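18/07/2018

Lolden textile repair fund opens to second round of applicants

Residents of Lolden can again apply for help with the cost of repairing upholstery, curtains and household linens, after the town council agreed to extend its repair fund into a second round.

The fund first opened in March and closed when its money ran out. The council received 737 applications during that period, most of them for sofa cushions and dining chairs. Repairs to curtains made up the next largest group, followed by tablecloths and bedding.

Under the new round, a household can claim up to $80 toward a single repair. Applicants pay the first $25 themselves, and anything over the limit is also theirs to pay. The work has to be done by one of the shops on the council's approved list. Petico and Akari, both on Lynch Street, remain on the list from the first round, and two smaller shops have been added on the north side of town.

Waqas Warraich, who runs the fund for the council, said the rules on fabric type have been relaxed. In the first round, woven upholstery cloth was covered but most table and floor coverings were turned down. Those items can now be put forward if they measure at least one yard on the longer side.

"We had people bringing in a perfectly good cloth with a split seam and we had to send them home with it," Warraich said. "That part of the form was too narrow, and it has been rewritten."

Cleaning is still excluded unless it is needed before a repair can be made. A shop that finds a mark on a piece of fabric may test a small area and include the cost of the test in its estimate. Full cleaning has to be billed separately to the customer.

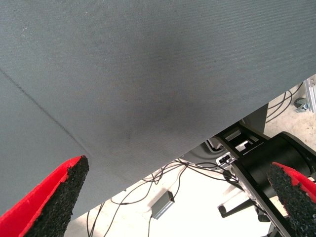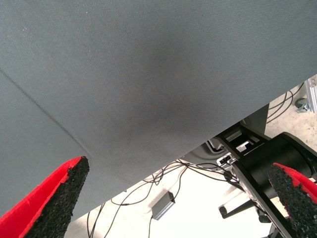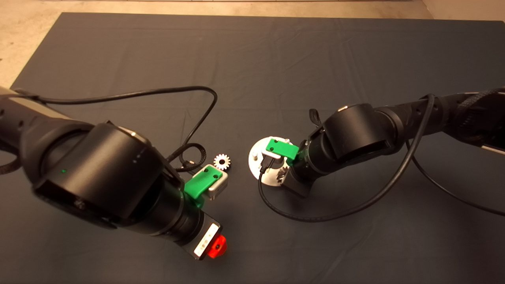 Gray fabric, seen in all three pictures. A thin, dark seam line crosses the left side in the first and second.

Applicants need a written estimate from an approved shop before they fill in the form. The estimate should say what the item is, where the damage is and how long the work is expected to take. Forms can be picked up at the front desk of the town hall or at the Lynch Street library, and completed forms can be returned to either place.

Payment goes straight to the shop once the repair is finished and the customer has signed for it. Several people who applied in the first round had already paid in full and asked for the money back. The council said it will not refund completed work this time, and shops have been told to check that an application has been approved before they start.

Landlords can apply for furnished rentals, with a limit of one item per address. Businesses are not eligible. Church halls and clubs may apply for shared items such as stage curtains, but those requests will be looked at after household claims have been settled.

The council has set aside enough for 800 repairs. Applications will be handled in the order they come in, and a decision should take no more than two weeks. People who were turned down in the first round because of the fabric rules may use their old estimate if the price has not changed. They will need to fill in a new form.

A short session on basic hand sewing, held at the library during the first round, will be repeated for anyone who wants to fix smaller tears at home. Needles and thread are provided. Places can be booked at the library desk.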